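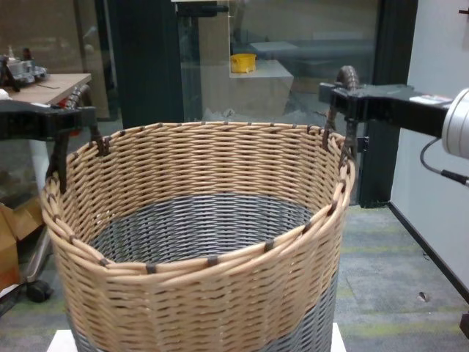 The visit to the Tinau test rooms in Fluststead started with laundry, or at least with the thing people carry it in. I went because I run the back end of a small linen service and keep being told that machines will soon be doing the fetching and folding. I wanted to see how far along the fetching was. The job being worked on was a round woven basket, tan on top and dark gray lower down, with a rope handle on each side, and two black grippers had hold of it, one to a handle. A person does this without looking. For a pair of arms it is two jobs that have to agree with each other.

There were a handful of us on the visit, mostly from hotels and care homes. Narayanan Poduval met us at the door and took us through the plan for the morning. He was frank that we would see a lot of repetition. Tinau works on what he called carry tasks: baskets, bins, trays, bags. Folding is handled by another team, and we didn't see any.

What they ask the arms to do

The basic test goes like this. The basket starts on the work surface. Each arm has to find its handle, close on it, lift, hold the basket level, move it a short way and set it down. Then it is turned a little and the whole thing starts over. One session is 200 attempts. Hiba Moussa runs the sessions and keeps the log, and she showed us a few pages of it. Each attempt gets one line, with a word or two if something went wrong. "Slipped" came up a good deal. So did "wrong loop," which means the gripper closed on empty space inside the handle.

I asked why they don't use a plastic tub with molded grips. Moussa said they did in March, and that the arms got good at it quickly and then couldn't manage anything else. A soft handle falls a different way every time it is put down. That matches what happens in my own shop, where we have three kinds of basket and the new staff complain about the same one every year.
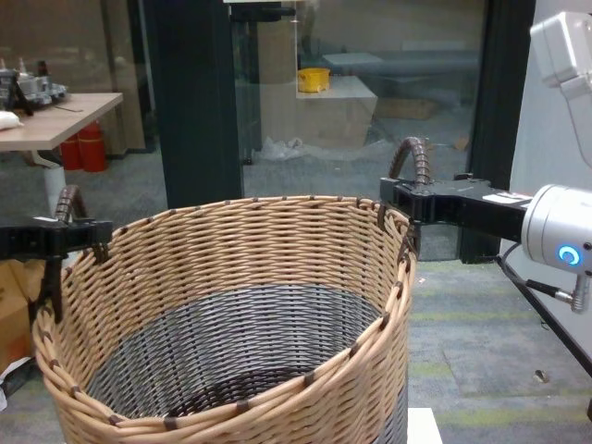 Picking up by the rim is the fallback when a handle flops out of reach. Poduval said customers always ask about it, as people grab a basket by whatever part is nearest. The trouble is that woven rims are uneven. This one is made of thick twisted strands with small dark ties wrapped around it at intervals, and the grippers were holding it from both sides. Squeeze too lightly and the basket drops, squeeze too hard and over many rounds the weave starts to give. He passed around an older basket with a flattened edge to make the point. It was still usable, but I would not send it out to a customer.

Speed was the next question, and the answer was less encouraging. A lift that takes one of my people a second or so takes the arms a good deal longer, most of it spent lining up. Clyde Delacroix, who buys equipment for a group of care homes, wanted to know if that would matter on a night shift, when there is time to spare. Poduval thought it might not. The bigger limit, he said, is that the arms stay where they are. Somebody has to bring the basket to them and take it away again. I wrote that down and underlined it. In my building the walk is the job, and the lift at either end is the small part.

We also talked about weight. Everything we watched was done with an empty basket. Moussa said they add towels later in the program, first folded and then thrown in any old way, and that a lopsided load is still hard for them. One side dips, the other arm corrects late, and the basket swings. She did not offer to show us and I didn't push.

Questions over coffee

Tamsin Benavides from Orbán had come to talk about cost. Orbán leases machines by the month, and she had a sheet of terms with her, though it covered simpler equipment than what we had been looking at. She would not put a price on a pair of arms for a laundry room. Her advice to the small operators was to look first at carts that drive themselves down a hallway, which her company already leases, and to leave the arms alone for nearly 3 years. Delacroix said he had heard the same number a few years back. She laughed and said so had she.

I asked Poduval which chore in a shop like mine he would hand over today. He thought about it and said moving identical plastic bins from one shelf to another, all day, with no one in the way. We have very little of that. He would not pick sorting, and he would not pick anything with a zipper.

After coffee we went back in for the last part, which was on how the arms are aimed. The near handle and the far one are different problems. Looking down into the basket from one side, the near handle bends forward toward the gripper, while the far one stands up in a tall loop on the other side of the rim, with the second gripper's tips very close to the top of it. Moussa said the standing loop is the one they like. The drooping kind is where most of the notes in her log come from.

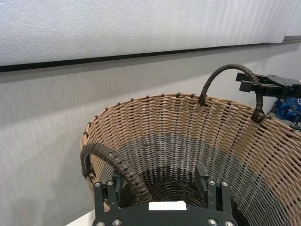 If you want to go

Tinau takes visitors in small groups, and you need to write ahead. The rooms are on the Drerkent side of Fluststead, with parking behind the building. Plan on the whole morning. The rooms are carpeted and quiet, so ordinary shoes are fine.

Bring your own basket or bin if it is an odd shape. Poduval asked us to, and I was sorry I had left mine in the van. He has offered to try our worst one, the deep one with the thin handles, and I have said I'll drop it off the next time I'm out that way.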